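Fruit on the table by Sunday: a talk with Keerthana Thomas

I caught Keerthana Thomas at 7 in the morning, which she says is the only time she sits down. She sorts and plates fruit for small get-togethers. Tea hours, office birthdays, a reading group or two. Started at her own kitchen table in Tratavthorpe. Last year she did 63 tables. She doesn't advertise and her phone buzzed the whole time we talked.

First question, the obvious one. Why fruit?

"Because I can't bake," she says. "I tried. My sister in law Ea bakes. I got jealous of how people looked at her cakes, so I bought a pile of oranges and a bright tablecloth and went from there."

The tablecloth matters more than I'd have guessed. She likes a loud plaid, pinks and reds and greens, the more the better. White cloth makes fruit look like a hospital lunch, she says. Her words.

And then the box lids. No platters, no tiered stands. She keeps the lids of gift boxes, red ones if she can get them, and uses them as trays.
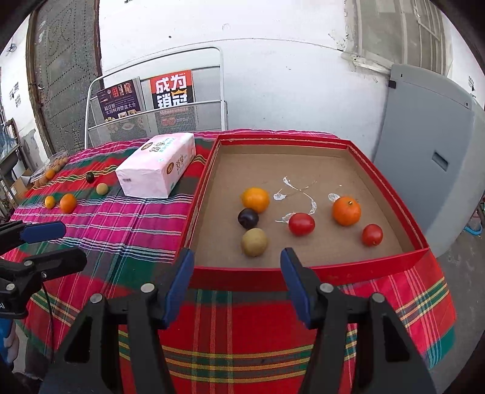 "A platter costs money and then you have to carry it home and wash it," she says. "A lid, you leave it behind. If the tomato leaks, fine. Good bye lid."

Yes, tomato. She puts tomatoes in with the sweet fruit, and people argue with her about it. She grew up eating them that way, sliced, with sugar. I said I'd never tried it. She looked at me for a while.

How does she decide what goes where? Color first. Something dark early on, usualy a plum, so the oranges have something to sit against. Kiwis go near a corner because in her view they're the plain cousin. Never two of the same side by side unless there's a gap between them. She moves things a lot. Puts one in, takes it out, tries the other side.

"Guðlaug timed me once. Guðlaug Bach, she helps on the big ones. Forty minutes on one tray! I would of said ten."

Big ones meaning what?

"The Cadeck lunch. 300 people. I had fruit in the bathtub."

She won't do that again, or not at that price. Small tables are what she likes, one lid, a few loose pieces on the cloth beside it, room for somebody's elbow. 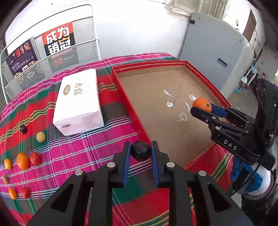 On handling she's strict. Plums bruise and you won't see it til the next day, so you pick them up one at a time and set them down, no rolling. Mandarins she'll forgive nearly anything. She likes a bit of stem left on. Tissues go on the table before the fruit does, always, because somebody will peel a mandarin the minute your back is turned.

Wrapping is her weak spot. Bits of plastic get everywhere, she says, they cling to the cardboard and to your sleeves and she's still picking them out when guests are at the door. Þröstur Ragnarsson, who runs the Wondima reading group, once found a piece in his tea. Still books her though.

What about books? She's fond of plating books, the thick kind with a photo for every dish. Keeps them propped up where she can see them from the table. Does she follow them?

"No no. I look at the pictures, I get in a mood, then I do what I was going to do." 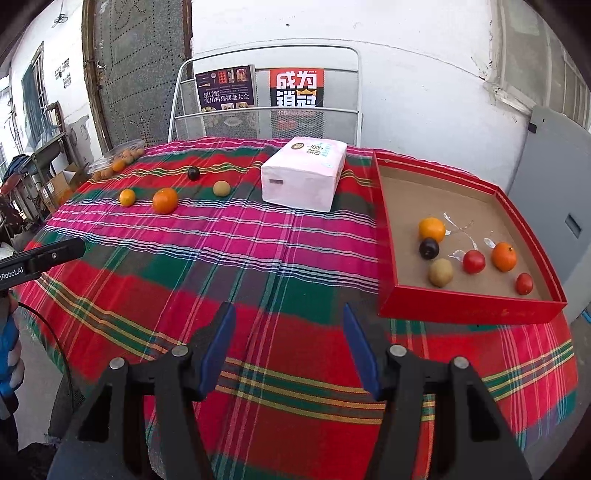
Oranges, plum, a kiwi-like fruit and tomatoes in a red box lid, with more fruit still out on the cloth.

Last thing, leftovers. She had to go, coat half on by now. Anything soft gets cooked down with sugar that same night. Tomatoes go in soup. The small oranges stay out in a clear tub by the door and whoever comes past takes one.

And the next table? Sunday, a retirement tea, twelve guests. The host asked for grapes. Keerthana hasn't decided if she'll allow it.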